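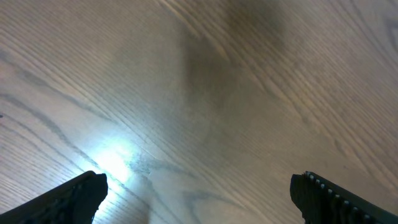

Wrist camera, gripper open over the bench. Goes with items 3 to 5.

Perception and planner check, Prestano cell, Friday before first run
Filled in by Safta Dumitrescu

1. Software versions match the sheet: OK
Clakine planner and the Vemach driver both on the release we agreed on. I restarted the driver anyway, old habit.

2. Emergency stop kills motion AND clears the queue: OK
Tried it mid-move, twice. Please don't skip the queue part! Back in December the arm stopped nicely and then wanted to carry on with the leftover waypoints as soon as I reset it.

3. Both fingertips in view with gripper open: OK
Left and right tips come in at the bottom corners with a wide gap between them. The finger mask covers both, though it's a little tight along the row of light gray studs on the right finger. I grew it by 2 pixels and saved.

4. Glare check: COMMENT
There's a bright white patch just off the left fingertip, blown out in the middle, and the grain pretty much vanishes in it. Furtună (our segmentation node, for the new folks) called it an object at confidence 79. I dropped the exposure one step and it went away, but I'd still love a diffuser on that light.

5. Shadow check: OK, with a grumble
Big soft shadow across the upper middle of the view. You can still follow the grain right through it, so the plane fit has something to hold on to. Zero false detections there over 291 images (I left it running while I ate lunch). The dark streaks in the wood worried me more, especially the curved one between the fingers, but they came out clean too.

6. Empty-table test, planner must refuse to grasp: FAIL, then OK
Failed before the exposure change, for the reason in item 4. It planned a very confident grasp on a reflection. Passed 16 out of 16 afterward.

7. Speed limit loaded from the config file: OK
Read it back from the controller, not from the screen. The screen shows whatever you typed last.

8. Logs writing to disk: OK
Disk is nearly full though. Somebody please clear out the old bags, I don't know which ones are still needed.

Cleared to run at reduced speed. Item 4 stays open until the diffuser is up, and rerun 6 if you touch the exposure.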